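About Nikley

We're a small laundry school, and we love washing!

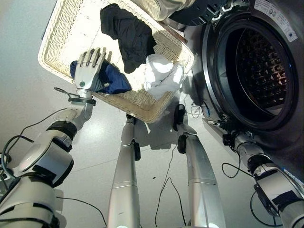

What we teach

Sorting comes first — darks like navy and black in one pile, whites in another — and after that it's on to loading the drum, picking a programme, drying and folding. Our beginners' course runs over 3 evenings and you get through a surprising amount of washing in that time. Bring your own if you like (most people do, and go home with it folded).

Who we are

Ingeborg Brunner started Nikley after years of running a hotel linen room, and she still takes every first evening herself. Rosalie Grabner teaches stains and woollens, and will happily talk about collars until the lights go off. Stefaniia Bilyk looks after bookings.

Where to find us

We're upstairs from the Prelia bakery, so the stairs smell wonderful. New courses open in November and there are 144 places a year. Ring the lower bell, the top one sticks.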